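Cucumbers going soft after 3 days, what am I doing wrong?

Keep buying cucumbers and pears on the big shop and half of it ends up in the bin. Cucumbers go slimy at one end, pears are rock hard then suddenly brown inside. Fridge is set to 3. Kitchen is quite warm. Any ideas?? Sick of wasting money. 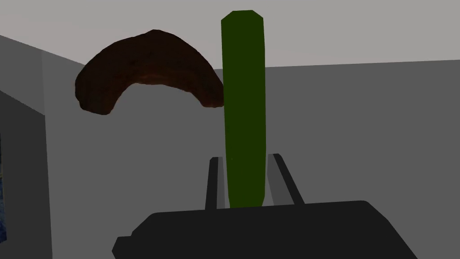
Tried wrapping them in kitchen roll, bit better but not much. Also tried the bottom drawer — same thing. Dont want to buy special boxes unless they really work.

mossybucket
Fridge too cold for cucumbers. Put them in the door, or a cool cupboard if you'll eat them in 2 days. Leave the plastic on till you cut it. And keep well away from apples, bananas, tomatoes.

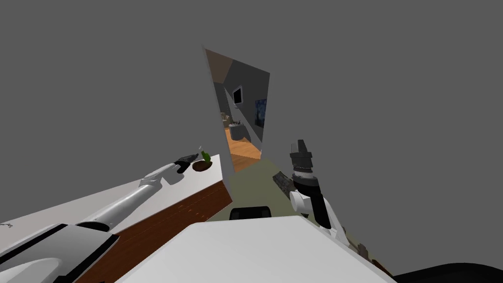
Briltia
Community Helper, 3000 helpful votes

Pears are a different job. Leave out in a bowl till the bit by the stalk gives when you press it, then straight in the fridge. Check every morning, they turn fast. If you've bought 12 at once only ripen a few, rest stay cold. Agree re the door for cucumbers.

tinlid_77
just buy less at a time? works for me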